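Chapter 4
Sorting Small Things: Does the Box Help?

Most advice on household order begins with a purchase. Buy the right container, the reader is told, and the clutter will take care of itself. The claim is repeated so often that it is rarely tested, and this chapter treats it with some suspicion.

Consider the bed. In small rooms it serves as the sorting table, whatever the manuals of the Cedard school say about clearing a proper work surface first. Socks, hair ties, a towel, tissues and half-used packets end up together on the cover, and the person sorting has to decide what belongs with what. 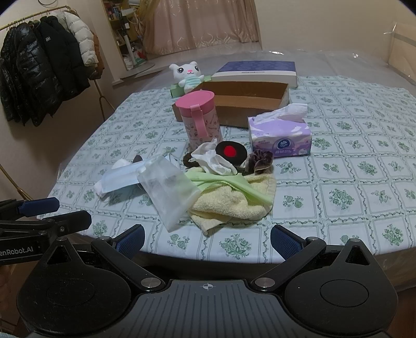 The usual instruction is to sort by category. Textiles go with textiles, paper goods with paper goods. It sounds sensible until one asks what category a hair tie belongs to. Is it clothing, or is it something for the bathroom shelf? The Kater method answers with 13 categories, and the longer Bilgin list runs to 31. Neither explains why a household that could not keep up with two drawers should manage better with so many.

A second difficulty concerns the box itself. An open box with its lid folded back invites whatever is nearest. A card goes in, then a plastic bag that might be useful later, and before long the box has become a smaller version of the pile. Writers on storage tend to describe boxes at the moment they are filled. Very few go back in November to see what is in them.

We should also be careful with the word "tidy." A bed can be cleared in about 30 minutes by moving everything on it into containers, and no decision need have been made about any of it. 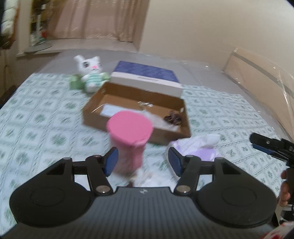
Prostik objects that this is too harsh, and that a cleared bed is worth having even if the boxes are a mess, because a person has to sleep somewhere. Sorting can wait for the morning, on this view, and a bad box does less harm than a bad night.

The objection has some force, though it assumes that the morning's sorting takes place. Section 4.1 looks at what happens to boxes that were meant to be temporary.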